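**Ticket: cup slips in the grip during the carry (sim, kitchen set)**
Status: open again, sorry
Opened: 8 April 2023
Project: Mamo

Right, I'm reopening this one. I closed it in January because I thought the new friction numbers had sorted it, and they had, on the old cup. We've since swapped in the Castden cup models and the slipping is back, though it looks a bit different now.

What happens: the arm goes in, the fingers close, the lift is fine, everybody's happy. Then somewhere in the carry the cup starts to creep round in the hand. It doesn't drop straight away. It leans, and leans a bit more, and by the time we get to the put-down it's far enough over that the placing check fails. If there were tea in it we'd have tea on the floor. On the last overnight batch of 2,000 runs I got the fault often enough to stop calling it bad luck.
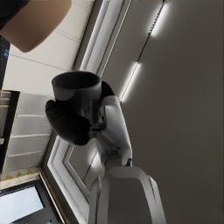
First thing I tried was squeezing harder, obviously. I put the grip force up by 20 per cent and ran it again. Worse! The cup now gets a little kick when the second finger lands, and you can see the jump plain as day in the contact log. So I put that back where it was. Please don't anyone "just try a bit more force", I've been there and it cost me a morning.

Next I went after the physics step. Hornerora (our simulator build, for anyone new on this ticket) was updated to version 6 while I was looking elsewhere, and the update quietly reset the contact settings to the defaults. I only noticed when I opened the settings file to check something else. I've put our own values back and the kick on landing has gone — hooray — but the slow creep is still with us.

Then I had a proper look at the collision shapes. The cup you see is nice and round, but the shape the physics uses is a rough one with flat sides, and I think the finger pads are rocking on the corners. I made a finer shape for one of the cups and re-ran the same start positions.

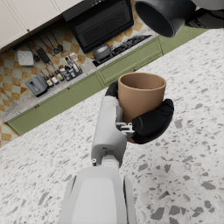

I ran 3 short batches with the finer shape and the creep was much smaller in all of them. Smaller, mind, it hasn't gone. There's still a slow turn if the arm swings quickly, and it stops as soon as I cap the wrist speed. I don't want to ship a speed cap as the fix, it makes the whole task crawl and Jastis will be on to us about run times again.

A word on safety while I'm here. This is all in sim, so nothing's been broken, but the same grip settings are queued to go on the real arm. I've taken them out of the queue. Please leave them out until this ticket is closed, even if the sim numbers start looking lovely.

Where it stands:

- Grip force: back to the old value, leave alone
- Contact settings: restored by hand, need locking so an update can't wipe them
- Finer collision shape: done for one cup, the rest still to do
- Wrist speed cap: off by default, only switch it on for testing

I'll do the other cups next and kick off another overnight batch. If somebody could check whether the pad shapes on the hand have flat bits too, that would be a massive help — I've got a nasty feeling they do. Logs are in the usual folder, under the ticket name.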